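Player reboots after playlist push

nrcha
Kosgate players, firmware 3189. Pushing a playlist with more than 2227 items reboots the unit. Smaller lists load fine. Anyone else? 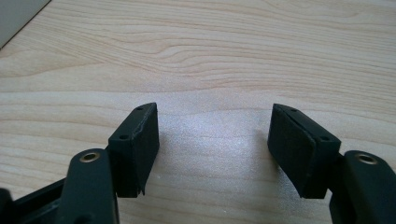 Reply 1: kkamel
Memory limit. Split the list in 2 and schedule both halves.

Reply 2: yipyo
Disagree. We run 3000 items on the same firmware. Check the watchdog timeout, the parser blocks it during import.

Reply 3: nrcha
Timeout raised, same list loads. Splitting would have broken our proof-of-play reports anyway.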